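The Odds and Ends Bin

Tuesday, January 1, 2019

We spent most of the holiday break sorting the stuff that never had a home. I mean the things that end up on a windowsill or in the bottom of a bag and get moved from room to room for years. Back in September I counted 60 of them in the hallway closet alone and then closed the door again.

My first try was a set of drawers from Samby. They were too deep, and small things slid to the back. After that I bought 3 fabric cubes at Dobson, which looked fine on the shelf but sagged as soon as anything heavy went in. Two of them now hold winter hats.

What works for me is something shallow with hard sides. If I can see the whole bottom, I put things back. If I have to dig, I don't. I also stopped sorting by type. A hairbrush can sit next to a tennis ball and it does no harm. Once a month I go through whatever has collected and decide where it belongs. Cups go to the kitchen, toy blocks go back with the other blocks, and anything left over for two months goes to the thrift store on Clurkell Street.

I keep it to a few things at a time. Four or five is plenty. More than that and it turns back into the closet.

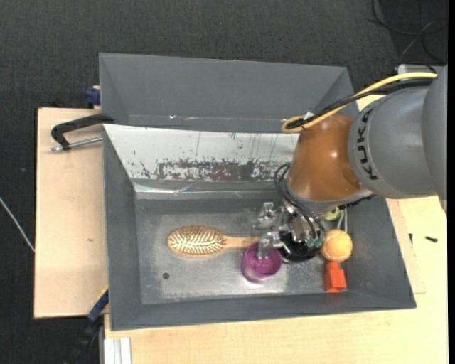
Valquíria Nogueira wrote to me after the last post that monthly is too long for a house with kids, and that she empties hers every Friday before dinner. She also washes brushes the same evening, in warm water with a little shampoo, and lays them bristles down on a towel overnight. I have only been pulling the hair out of ours with a comb, so I'll try it her way this week.

Next up is the drawer with the batteries and the tape.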